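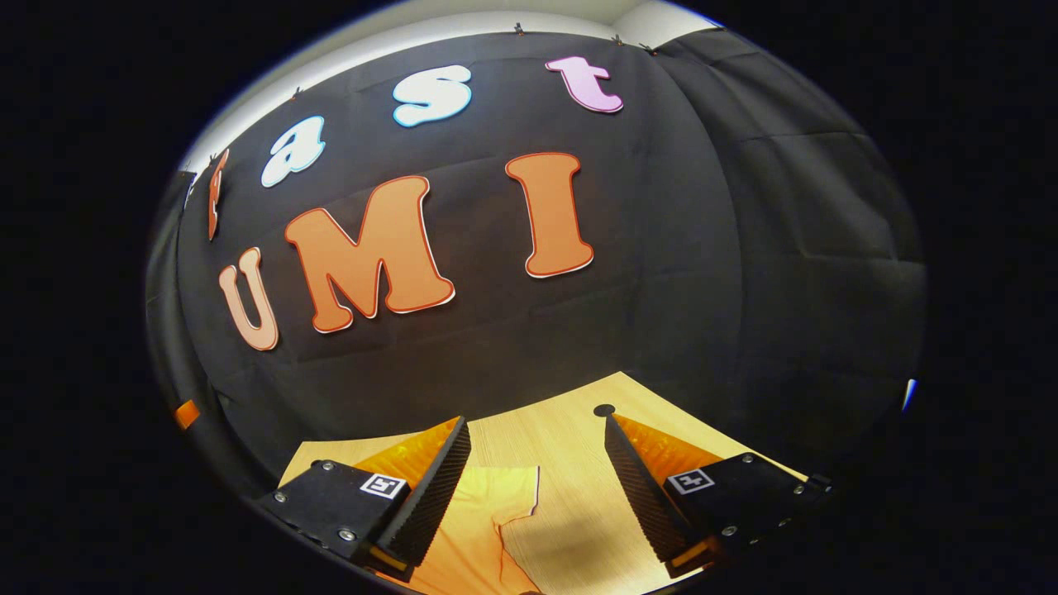
Figure 2. Poste de pliage : table en bois clair, textile orange-jaune froissé et fond de tissu noir portant des lettres découpées.

3.2 Aménagement du poste et préparation des textiles

L'étude porte sur le pliage de petites pièces de textile souple, posées à plat ou en vrac sur une table. Nous nous intéressons à l'état du tissu avant la première prise : nombre de plis, orientation des bords, part de la surface cachée sous elle-même. Les travaux antérieurs décrivent surtout des pièces étalées avec soin, ce qui correspond mal à la situation ordinaire d'un linge sorti d'un bac et déposé d'un geste. Le poste a donc été conçu pour que la pièce puisse être laissée telle qu'elle tombe, sans lissage préalable (figure 2).

Le plan de travail est en bois clair, d'une teinte beige jaune assez pâle. Nous avions d'abord envisagé un revêtement sombre, qui aurait mieux détaché les tissus blancs, mais les essais préliminaires ont montré que les ombres portées des plis y devenaient difficiles à lire pour les annotateurs. Sur le bois, un tissu orange-jaune reste proche de la couleur du support dans ses parties les plus éclairées, et son contour demande plus d'attention. Nous avons conservé cette difficulté, qui se retrouve dans beaucoup de cuisines et de buanderies.

Derrière la table, un tissu noir est suspendu devant le mur blanc et maintenu par des pinces sur son bord supérieur. Il n'est ni tendu ni repassé et présente des plis souples, plus marqués dans sa moitié droite. Ces plis n'ont pas été corrigés. Les lettres découpées qui y sont fixées forment les mots « fast » et « UMI » sur deux rangées, la seconde en caractères orange nettement plus grands que ceux de la première. Comme l'orange des lettres se rapproche de celui de certaines pièces du lot, les annotateurs avaient pour consigne de limiter leur tracé à la surface de la table et d'ignorer toute zone colorée située au-dessus du bord arrière.

Le lot de textiles, désigné dans la suite par le nom de Pirnora, comprend 16 pièces : torchons, serviettes de table, chiffons et carrés de coton. Toutes ont été lavées avant le début des relevés, puis séchées à l'air libre. Les pièces neuves gardaient un apprêt qui les faisait tenir en plis raides, et deux lavages supplémentaires ont été nécessaires pour les ramener à une souplesse comparable à celle des autres. Aucune pièce n'a été amidonnée. Les étiquettes cousues ont été retirées lorsqu'elles formaient une surépaisseur dans un coin, car ce coin se présentait alors plus souvent sur le dessus.

Pour chaque relevé, la pièce est prise par un coin tiré au sort, soulevée à une hauteur d'avant-bras, puis lâchée au-dessus de la moitié gauche ou de la moitié droite du plateau. L'opérateur ne la touche plus ensuite. Si elle glisse au sol ou si plus de la moitié de sa surface dépasse du bord, le dépôt est annulé et recommencé. Chaque pièce a été déposée 250 fois, soit 4 000 dépôts retenus pour l'ensemble du lot. Les séances avaient lieu le matin, entre février et avril, stores baissés, pour limiter les variations de lumière sur le plateau.

L'état initial est codé selon trois critères. Le premier est la visibilité des coins : un coin est dit libre s'il repose sur la table ou sur le tissu sans être recouvert. Le deuxième concerne le bord le plus long visible sans interruption, dont on relève la direction par rapport au bord avant de la table. Le troisième décrit la nature des plis, avec une distinction entre pli franc, où deux couches se superposent à plat, et froissement, où le tissu forme des reliefs sans superposition nette. Une même pièce peut présenter les deux — c'est le cas le plus courant dans notre lot — et le codage retient alors celui qui occupe la plus grande surface.

Le codage a été réalisé avec la grille Tyagi, modifiée sur un point. Dans sa forme d'origine, elle ne prévoit pas de catégorie pour les bords irréguliers, c'est-à-dire ceux dont la ligne change plusieurs fois de direction sans former de coin. Nous en avons ajouté une. Un sous-ensemble de 400 dépôts a été codé par deux personnes travaillant séparément. Les désaccords portaient principalement sur le troisième critère, et surtout sur les chiffons les plus fins, pour lesquels la limite entre pli franc et froissement reste affaire d'appréciation. Ces cas ont été revus ensemble et la décision commune a été conservée.

Deux limites doivent être signalées. Les pièces sont toutes de forme rectangulaire ou carrée, et les résultats de la section 4 ne s'étendent pas aux vêtements, dont les manches et les coutures produisent d'autres configurations. Par ailleurs, le dépôt par lâcher donne des amas plus ouverts que ceux d'un linge tassé dans un bac. Une série complémentaire, menée avec des bacs Rolto dans la buanderie du site de Pultthorpe, est présentée en annexe B ; elle suit le même codage, mais les pièces y sont renversées sur la table par groupes de trois.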